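Home | Notices | Minutes | Status | Sign in

Furkska Users' Group, Clencombe Branch
Minutes, July 2, 2025

Chair: Tiina Toivonen. Minutes: Marleny Restrepo, again.

1. The outage. Furkska was down for 51 minutes last month, during which members could not post, read, or complain about it in the usual place. The Chair read out the company's statement, which said "some users" had "some trouble." Our branch has 1,386 accounts and every one of them was locked out. The Chair will write and ask what the company considers a lot.

2. Backup channel. Members agreed we need somewhere to go when the site fails. Ginberg was proposed. It was pointed out that Ginberg runs on the same servers and went down 11 minutes later. A phone list was proposed. Seven people were willing to share a number, and two of those gave the office line.
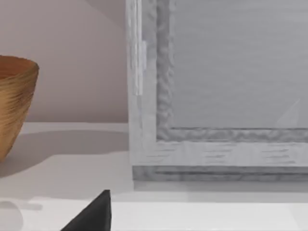 3. Profile pictures. Since the fix, a number of accounts have come back with the default gray circle, and members were asked to upload something new. Mamani, who host our files, confirmed that the old pictures are gone. Anything plain will do. A brown ridged bowl on a white tabletop is fine and will offend fewer people than the last round of group avatars. Logos are still banned, following October.

4. Password resets. Reset emails are arriving, mostly in the order they were asked for. Members should stop clicking the button again to hurry it along.

5. Any other business. A request for dark mode was noted, as it was noted last time.

Next meeting to be announced on Furkska, if up.

Comments (3)

pellworth: I was locked out for longer than 51 minutes. Please amend.

M. Restrepo: Amended in spirit.

quietgate: Which number is the office line? I rang both.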